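Prindside Puts Two-Finger Grippers Through a Tube Rack, Lives to Publish the Numbers

Friday, February 16, 2024

Prindside today released the results of its first side-by-side gripper comparison, a bench trial in which the Plastus pointed-finger gripper and the Cuvo flat-pad gripper took turns moving capped test tubes in and out of a rack. The trial ran to 2831 attempts. The tubes have been thanked for their patience.

Each gripper was fitted to the same pair of arms, run from the same controller and given the same chores: lift a standing tube, put it back, and pick up one lying on the table. Vendors tend to demonstrate the first chore. Customers tend to call about the last one.

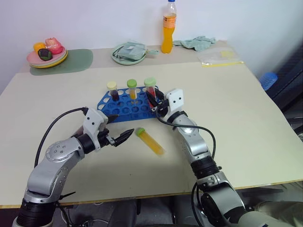
The Plastus fingers took the lead on tubes lying flat, where a narrow tip can get under the curve of the glass or plastic without shoving it toward the floor. Cuvo's pads did better on standing tubes and forgave sloppier aim. Changing from one to the other took 3 screws and more muttering than the manual suggests.

"We went in hoping for a clear winner, which would have made for a shorter report," said a Prindside spokesperson. "We now own two favorites and a long spreadsheet."

The full report covers 145 logged faults, 40 of them traced to cable routing and therefore to us. It is available on request to labs and integrators. A second round, adding a gripper from Awad, is planned for June.

Media contact: Prindside Press Office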